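Speaker notes - sentencing and the families who wait
Weronika Makowska, Grulness court reporting evening, January 28, 2022

Start with the Trilska hearing. Cieślak pleaded guilty to manslaughter and was sentenced after 26 months on remand. Say the name of the charge slowly, people mix it up with murder.

Explain remand time. The judge took it off the sentence. The family learned this in the courtroom - pause here.

Victim impact statements: four were filed, two were read aloud. Irena Wysocka read her own. Quote only the part printed in the court record.

Then the appeal. The defense had 13 days left to file when I last checked with the clerk. Do not guess at the outcome.

Reporting rules: no names of children, no address, no photos of the house. Gebhard Strebel will ask about this, so keep the answer short.

Leave time for questions. Support line numbers are on the handout.
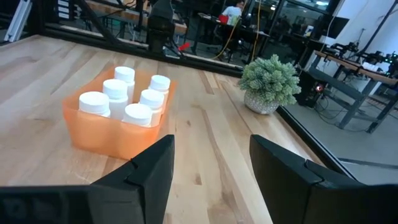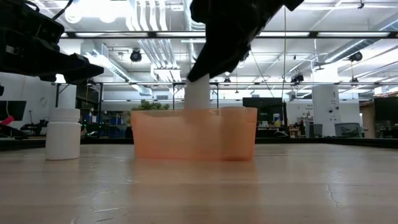
White bottles and an orange plastic container on a wooden tabletop.

4 comments | 13 shares

Recent
What a plea hearing looks like
Wevwood inquest: findings due
Ubaldo Gentile on covering bail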